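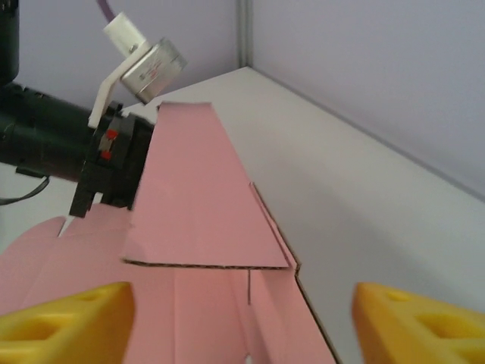
A pink cardboard blank with one panel folded up.

About Narura

Narura teaches programming to adults who already have a job and want to learn in the evenings. We started in July with one Python course and 14 students. We now run 17 courses, most of them in Java, Python and SQL.

Our founder, Gizella Lengyel, wrote payroll software before she began teaching. She still takes the beginners' Java class and marks the first piece of homework herself.

Classes last 2 hours and are held online in small groups. You write code from the first evening. Exercises are handed in through Titer, our own practice site, which compiles your program and runs the tests. It holds 3,117 exercises, sorted by topic: loops, strings, lists, maps, file handling and so on.

Students who finish the basic course can go on to Vida (web applications) or Preltero (databases). Both end with a project that you choose with your tutor.

Course fees are listed on the Prices page. To ask about a place, use the contact form.

Page last updated: October 3, 2020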